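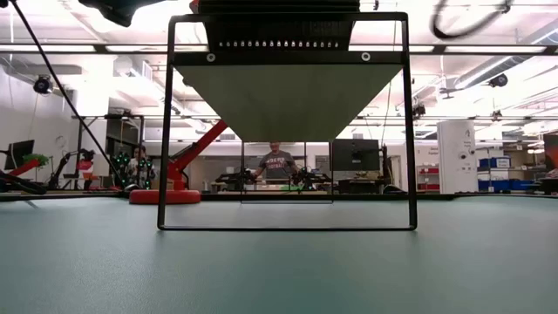 black frame, gray-green table, Tuesday

okay thread time. I have been learning to bake rye bread from my grandmother's recipe cards for two winters now and I have Thoughts. mute me if you came for the cycling stuff, I'll be back on the bike in spring

1/ so the cards. my grandmother kept them in a cookie tin and she wrote them for herself, meaning half the steps are missing. the rye card says flour, water, salt, "the usual," and then a line that says "until it looks right." grandma. WHAT looks right

2/ there's exactly one number on the whole card and it's 400. grams? degrees? I spent most of last December believing it was grams of flour and wondering why my loaves came out the size of a hockey puck. it's the oven. it's degrees. the flour is just, you know, enough flour

3/ if you have never made a dense rye let me save you some grief: it does not behave like wheat dough. you can't knead it into a nice smooth ball. it's mud. you stir the mud, you scrape the mud into a pan, you smooth the top with a wet spoon and you walk away. I kept adding flour trying to make it act like dough and that was most of my problem right there

4/ the starter is named Jandov. it's a family name from way back on her side and it sounds like a guy who'd complain about his knees, so it fit. Jandov lives on top of the fridge in the cold months and gets fed every night before I brush my teeth. I've forgotten twice. he forgave me both times but the bread was sour enough to make my eyes water

5/ flour talk!! I was buying the regular rye from the grocery store and it was fine. then I tried the coarse stuff from Atness, the little mill shop that does mail order, and wow okay. it drinks so much more water. first batch with it was basically gravel because I used my old amounts. second batch I added water until I got scared and then a bit more, and THAT was the one

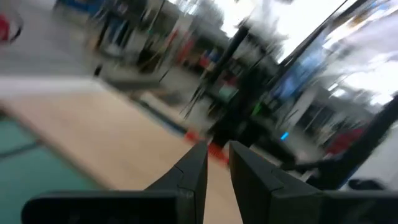
Imre Kocsis replied that scared is the right amount of water, and that his mother's rule was to let the loaf sit a full day wrapped in a towel before anyone got near it with a knife.

6/ Imre yes!!! the waiting! I should have made that number one. I used to cut it hot like an animal and the middle would gum up all over the knife and I'd think it was raw and put it back in, and then the crust turned into roof tile. a whole day in a towel. I hate it. it works so well

7/ someone's going to ask about the pan so: long narrow one with a lid, from the Uvus clearance shelf, bit of a dent on one corner. grease it more than feels polite. then grease the lid too, I learned that one the hard way with a loaf that came out in 2 pieces, top and everything else

8/ caraway. I know people fight about this. my grandmother's card has caraway written in and then crossed out and then written in again in a different pen, so apparently she was fighting about it by herself. I put it in. not a lot. I toast it in a dry pan first and the kitchen smells like her apartment on a Sunday and I have to go stand by the window for a minute

9/ things I eat it with, in order: cold butter and salt. pickled herring. butter again. the soup my neighbor makes with the white beans. Marisa Dal Bello keeps telling me to try it with fig jam and blue cheese and I keep saying I will and then eating the butter

10/ one more card mystery and then I'll leave you alone. on the back, bottom corner, tiny letters, it says "Sepúlveda, ask again." no idea. a person? a street? a bakery? my mom doesn't know, my uncle says he knows and then tells a completely different story every time. if your family has any connection to that name and also strong opinions on rye, my messages are open

11/ oh and freezing, before you ask, because somebody always does. slice it first. thin. put paper between the slices or you'll be out there with a hammer. straight from the freezer to the toaster, two rounds, and you'd swear it was baked yesterday

12/ anyway there's a loaf in the towel right now and I'm not allowed to touch it until tomorrow night. I've already checked on it. it's doing nothing. it's bread. going to feed Jandov and go to bed

13/ wait I forgot the salt thing. salt goes in with the second flour, NOT with the starter overnight. it's on the card, she underlined it, and I still missed it for a month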